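What I saw at the Nudora open day

I went to the Nudora open day on Thursday because of one number. The group's write-up of its Mabula method says that 237 demonstrations are enough to teach a robot to handle cloth in a place it has never worked in. I have read a lot of claims like that. Most of them shrink once you ask what the place looked like and who picked the cloth.

The afternoon began with a talk by Edileuza Guimarães, who runs the cloth project. She was clear and quick, and she put the failures on her third slide, so credit for that. The idea behind Mabula is simple enough. A person guides the robot through a task, the cameras record it, and the training software throws out the stretches where the person was hesitating or fixing a mistake. What is left is a smaller set of cleaner motion. The group says this beats a plain set of 885 demonstrations with nothing removed.

My trouble starts with the word "cleaner." Hesitation is often the useful part. When I pick up a crumpled shirt and the first pinch slips, the second try is what I would want a machine to learn. Guimarães said they had looked at this and that the recoveries are kept if they end well. How the software decides what ended well took up one line of the talk.

The lounge

After coffee we went through to the lounge, where the cloth work is done on a blue sofa next to the kitchenette. I liked that it was an ordinary office room with daylight and patterned flooring. A lab bench with a green sheet on it would have told me much less.

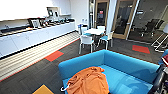
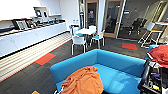 The orange cloth on the seat is the sort of thing the project cares about: wrinkled, no clear corners, half over the front of the cushion. It is also orange on bright blue. I asked how the method does with a gray towel on a gray couch and was told that set is "in progress." I would have put that set first. Strong color contrast makes finding the edge of the cloth a much easier problem, and the write-up has no breakdown by color at all.

The second thing I asked about was starting positions. In the results table every trial begins with the cloth "randomly placed." Placed by whom? The answer was the same two people who collected the demonstrations. People are poor at random – they drop a towel the way they always drop a towel. Akau, the group down the hall, uses a printed list of positions and folds for its own tests, and I don't see why Nudora couldn't borrow it.

The numbers

The headline test is 36 trials. That is thin for a claim about new places, and thinner when you learn the trials are split between two rooms. Fourteen of them were in the second room, and the success rate there was lower. Guimarães didn't hide this, but the handout only gave the combined figure, and I suspect the handout is what most visitors took home.

There was also some talk of a comparison with Cetar, the older method everyone in this corner of the field measures against. The Cetar runs were done with its default settings, while Mabula had been tuned for months. I asked if they had tried tuning both. They had not, for lack of time on the robot.

So am I convinced? No, though I'm more interested than I was on the train there. The filtering idea deserves a fair test, and the people seem willing to hear where it is weak. I have asked for the per-room results and the rule for keeping recoveries. Guimarães said both would go up on the project page in September, and I'll add a note to this report when I have read them.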